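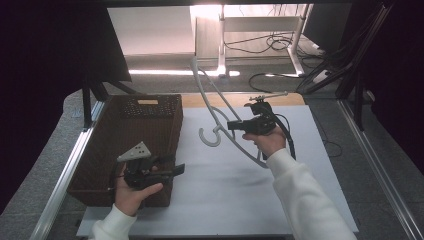 Arrume a bancada antes de mexer no software

Vou comprar briga logo de cara: a maior parte do que a gente chama de "problema de treinamento" é problema de bancada. Cabo mal preso, trilho fora de esquadro, garra com folga no dedo. Passei os últimos meses cuidando de uma estação só, a que aqui dentro todo mundo chama de Lunon, e saí dela com mais respeito por chave Allen do que por placa de vídeo (e olha que eu adoro uma placa de vídeo!).

A Lunon é coisa simples. Uma superfície branca numa plataforma baixa, entre dois trilhos de alumínio, e duas garras de mão, uma para cada lado, que o operador leva até os objetos do jeito que levaria os próprios dedos. O braço que depois vai repetir os movimentos mora em outra sala. Por isso muita gente acha que a estação em si não precisa de manutenção: se não tem motor pesado, vai quebrar o quê?

Quebra tudo, gente. Devagarinho, que é o pior jeito.

O caso do cabide

O objeto que mais me ensinou sobre a estação foi um cabide de plástico cinza-claro. A cesta trançada marrom é boazinha, fica onde você põe. O cabide é comprido, fino, tem aquele gancho que parece procurar onde enroscar, e a garra precisa segurar firme numa haste que quase não oferece área. Qualquer folga na mandíbula aparece ali, na hora. Com uma caixa você passa semanas sem notar, com o cabide não passa uma manhã.

Minha rotina hoje é começar a terça-feira com ele. Pego com a direita, giro, levo até perto da cesta, solto, pego de novo. Se o gancho balança mais do que na semana anterior, desmonto a mandíbula. O Ashok Nautiyal, que montou a estação comigo, prefere medir com calibre e anotar numa planilha, e ele tem lá a razão dele, a planilha pega coisas que o meu olho não pega. Mas a planilha dele levava uns 70 minutos por garra, e ninguém faz uma coisa dessas toda semana por vontade própria. O cabide leva quatro. Verificação que as pessoas fazem de verdade ganha da verificação perfeita que fica para o mês que vem, e dessa opinião eu não saio.

Cabo é peça mecânica

Outra implicância minha: tratar cabo como assunto de elétrica. Na garra, o cabo puxa. Ele tem peso, tem memória, fica duro no frio de julho e faz o pulso do operador compensar sem perceber. Aí você grava cem demonstrações com um tranquinho no final de cada uma e depois passa duas semanas discutindo com o pessoal do modelo de onde veio aquele tranco.

O que a gente faz na Lunon é deixar uma alça solta por fora da mão, com folga para o pulso girar inteiro, e prender o resto mais atrás com velcro. Nada de abraçadeira de nylon! Abraçadeira morde a capa, e na hora de trocar alguém vem com o alicate e corta o que não devia (fui eu, em março, não vou fingir que foi outro).

No chão eu ainda perco a batalha. Debaixo das mesas vira um ninho, a gente desfaz, ele volta. Minoru Sasaki me mandou da oficina da Skundbridge o desenho de uma canaleta que ele usa por lá, com tampa de encaixe, e eu quero experimentar assim que sobrar uma tarde. Duvido um pouco que resolva, porque o ninho nasce toda vez que alguém liga "só mais uma coisinha" e vai embora.

E o reaperto?

De catorze em catorze dias, trilhos e suportes. Marco cada parafuso com um risquinho de caneta atravessando a cabeça e o perfil, e quando o risco desencontra eu sei quem andou. Confesso que no começo achei exagero. Depois achei um suporte que tinha descido um tantinho, coisa que a olho parecia igual, e precisei jogar fora as gravações de vários dias. Doeu.

Tem quem defenda automatizar tudo isso, pôr sensor de alinhamento, alarme, painel colorido. Não sou contra, e se alguém quiser pagar eu instalo feliz. Só acho que a ordem está trocada em muito laboratório: compra-se o painel antes de existir uma pessoa com o nome no reaperto. Na Lunon o nome é o meu, está colado na parede ao lado da caixa de chaves, e quando eu saio de férias troca-se a etiqueta. O próximo é o Ashok, que já avisou que vai trazer a planilha de volta.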